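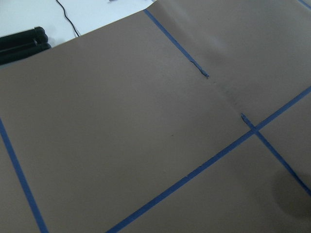
Sixten Wikström writes to ask how a robot can follow rules if it can't read them, and whether anyone checks.

A robot does not read rules. People read them, and then build the rules into three places: the robot's program, the equipment around the robot, and the habits of the people who work near it. The answer to the second part of the question is yes. Checking is a large share of the work.

What is a standard?

A standard is a written agreement on how to do or make something. The plug on a lamp fits the socket in the wall because both were made to the same standard. Robots have standards too. They cover topics such as how a robot must stop, what warnings must be posted, and what the maker must write in the manual.

A law is different. A law is made by a government, and you must obey it. A standard is written by people who know the subject, and it often becomes compulsory when a law or a contract says to use it.

Below the laws and the standards come site rules. Each workshop writes its own. At Harkico, where robot arms practise picking up and putting down objects on tables, the site rules fill 2 pages and every new worker reads them before touching anything.

The work area

The first site rule concerns the work area, meaning the part of the table where the arm is allowed to do its job. The area needs an edge that people can see. Brown kraft paper and blue painter's tape are enough for this on a tabletop. The paper gives a plain matte surface. The tape divides it into rectangular sections, and each section can be given a name or a letter in the work plan.

Tape is a sign for people. It does not hold the arm back. The limit for the arm is set separately, in software, as a list of positions it may not pass. A good workshop makes the two agree, so that the taped edge and the software edge are in the same place. If a person moves the tape and leaves the program alone, the table is giving out wrong information.

Tape also needs looking after. In the photo at the start of the page, one line stops at a ragged end and picks up again farther along, with bare paper in between. There is a crease in the paper at the gap as well. Under the Harkico rules a gap is written in the log and the line is taped again before the next job. Creases are pressed flat where possible. Sheets that overlap are checked, as a raised edge can catch a small object being slid across it.

Cables come under the same rule. A cable may cross the table outside the work area. It may not lie inside it.

Speed

The second site rule concerns speed. An arm has a working speed and a slow speed. The slow speed is used when a person is teaching the arm a new movement. At Harkico the slow speed is 80 millimetres per second. To get a feeling for this, put a ruler on a desk and move your finger 80 millimetres along it while you say "one thousand and one". It gives a person time to see the movement and step away.

Slow does not mean safe in every case. A slow arm can still pinch a finger against a table. For this reason the rule on speed is always used together with the rule on stopping.

Stopping

An emergency stop is a button that stops the robot when it is pressed. On most machines it is red, on a yellow background, and shaped like a mushroom so that a whole hand can hit it. It must be easy to reach. It must also stay pressed until a person resets it, and resetting it must not start the robot moving again. Starting is a separate step, done on purpose.

The button is tested at the beginning of the day. A button that has not been tested is treated as a button that does not work.

The log

Hòa Hồ keeps the log for the Drodus table. The log is a plain notebook with one line for each check. In October it gained 221 lines, and all of them were read. An entry looks like this:

Drodus table. Tape: gap in one line, replaced. Paper: crease, pressed flat. Stop button: tested, good. Cable: outside work area.

Entries are short and they use the same words each time. If one person writes "gap" and another writes "missing bit", it is harder to search for the problem later. Agreeing on words is a small standard of its own.

Try it yourself

You can lay out a work area at home with no robot.

1. Ask an adult which table you may use. Cover part of it with brown paper.
2. Mark a square with painter's tape. Make each side 279 millimetres long.
3. Write three rules for the square on a card. Use the word "must" for things that are compulsory and "should" for things that are a good idea. Real standards often separate the two words in a similar way.
4. Ask a friend to be the arm. The arm may move only one hand, and only inside the square. You are the operator. When you say "stop", the hand stops.
5. Write down each time a rule was broken, and which one.
6. Change the wording of any rule that your friend understood differently from you, then run the test again.

Words to know

Compulsory: something you have to do.
Emergency stop: a control that halts a machine in a dangerous situation.
Log: a written record of checks and faults.
Operator: the person in charge of a machine while it is running.
Work area: the space in which a robot is allowed to do its task.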